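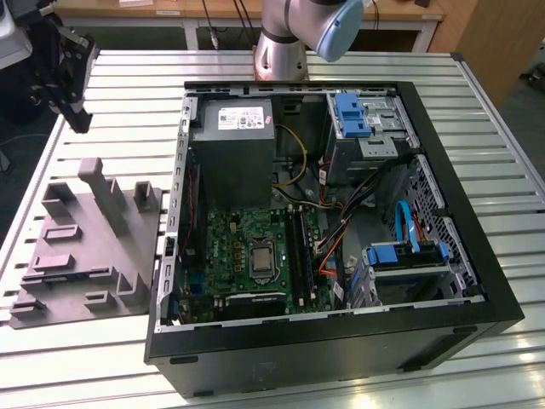

Cleaning Out a Dusty Desktop Without Making a Mess of Your House

Most of us dust the bookshelf and the top of the refrigerator and never give a thought to the big black box humming away under the desk. I was just the same until ours began to sound like a hair dryer every time my daughter opened her homework. If yours is doing that (or if you have a dog, or a wool rug, or both, as we do), set aside nearly 60 minutes and a bit of patience and give it a proper cleaning.

First, pick your spot. A garage or a covered porch is lovely if the weather is kind. In February I give up on the porch and work in the laundry room with the door shut and an old sheet on the floor. Shut the computer down, switch it off at the back, pull the power cord and then press the power button once more for luck. Everything else gets unplugged too. Put a scrap of masking tape on each cord and write on it where it goes — I skipped this the first time and spent an evening on my knees with a flashlight.

Lay the tower on its side and take off the panel. The screws go in a muffin tin, one cup for each place they came from. I have used an egg carton as well, but it tips over if you so much as sneeze near it.
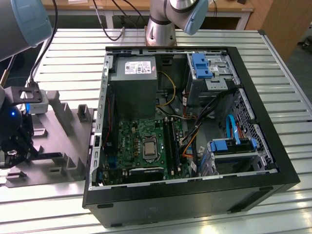

Power supply and motherboard with the side panel off.

Leave the power supply closed up, always. You can clean its grille from the outside and that is plenty. For the rest, a soft, clean paintbrush does nearly all the work, and I like a one-inch brush that has never seen paint. Touch the bare metal of the case before you reach in, and again whenever you have wandered off for coffee. Then use canned air in short puffs, holding the can upright, and hold each fan still with a finger or a cotton swab so it doesn't spin.

Please don't use the household vacuum inside the case, however tempting it looks! Keep it for the floor afterward, where you will certainly want it. 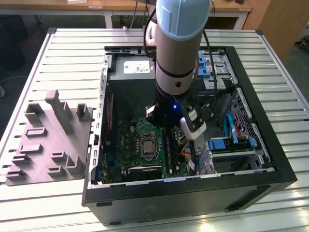 Home & Workshop Tips | Kedeck Neighborhood Repair Club

If you take the cooler off the processor, the old paste has to come off as well. Use a coffee filter dampened with rubbing alcohol (it doesn't shed the way a paper towel does), let it dry, and put on a fresh dab about the size of a small pea. Puspita Sembiring taught me the coffee filter trick and I now use them on eyeglasses, too.

The outside of the case wants only a damp cloth and a drop of dish soap. Wring it out well, and go around the front vents with an old toothbrush.

Before you close it up, look for any cord resting against a fan, and tuck it back with a twist tie from the bread bag. Then on goes the panel, and the muffin tin can go through the dishwasher.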